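December
By the Travel Desk columnist, Falstead

My neighbors think I am an odd sort of traveler, and they may be right. When friends come back from a trip they talk about the beaches and the food, and I want to hear about the border. How long was the line? Did the officer look up? Were you asked for a printed form, or was the one on your phone good enough? 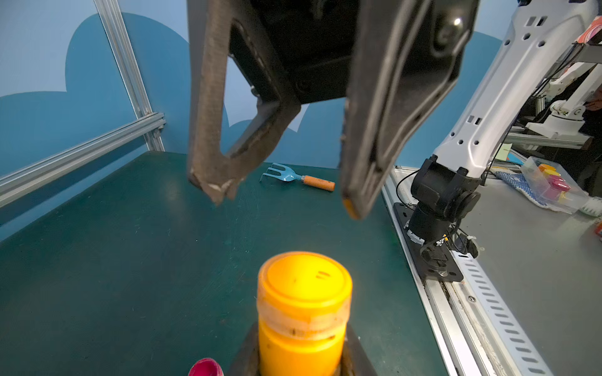
Opinion & Letters Department

I ask because the form has become the trip. Last spring I took the overnight train from Gestel to Zavar, a ride I have made more times than I can remember, and for the first time I needed an entry permit before I could buy the ticket. The permit cost 89 in the local money, which I didn't mind so much. What I minded was the website, which logged me out twice, turned down my photograph, and then wanted the street address of a hotel I hadn't picked yet (I like to get off a train and wander until I find a place with geraniums, and there is no box for that).

Now, I am not against borders being looked after. A country has every right to know who is coming in, and I have met plenty of kind, tired people in those glass booths who are doing a hard job at four in the morning. But the rules ought to be written for the person standing in the line. On my train there was a grandmother with a carton of eggs on her lap, going to see a new baby. She had no smartphone. The conductor sat down beside her and filled in the whole thing on his own, bless him, and we left almost 100 minutes late.
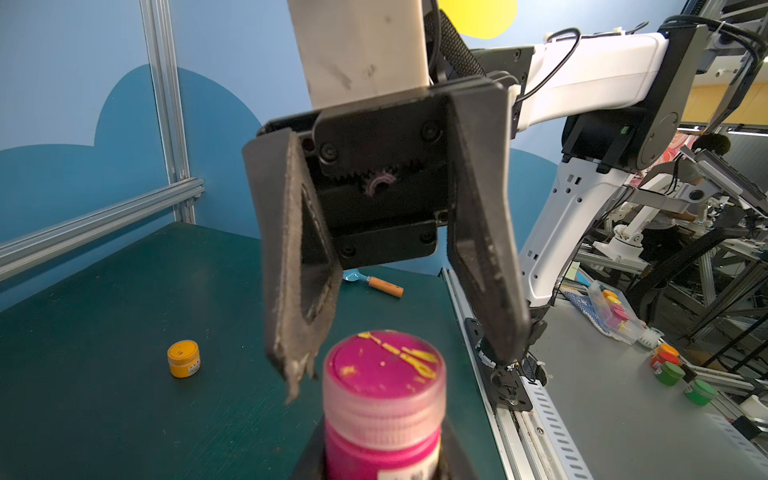
Magenta paint jar, with yellow on the lid.

Parsa handles this better, to my mind. You can still walk up to a window at the station there, hand over your passport, answer a few questions and get a stamp. If you would like to do it all online beforehand, you may, and good for you. The window stays open for the rest of us, and the last time I passed through there were easily 200 people on the platform and hardly a cross word among them.

So I would ask the folks who run the Zavar crossing to open one window, even for part of the day, and to put a chair next to it. Charge the same fee, ask the same questions. I'll be back on that train when the weather warms up, and I would dearly love to leave the hotel box blank.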